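Switching from shakes to Raka bars for weekday lunches. Notes so far.
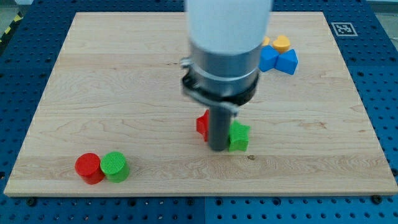
Ordered a case from the Rillden shop on February's price list, 600 calories for two bars. I was at 2,291 calories a day before and want to get down to 2,000. They are dense, so I cut each one into eight pieces on a board, a plain rectangular maple one like that, and eat them over the morning.

Flavor: the oat one is fine. The cocoa one is too sweet for me.

Texture is dry. Drink water with it.

Venckus makes a similar bar with less sugar but they don't ship to Diltstead. If anyone has found a store that carries it, let me know.

Next order will be all oat.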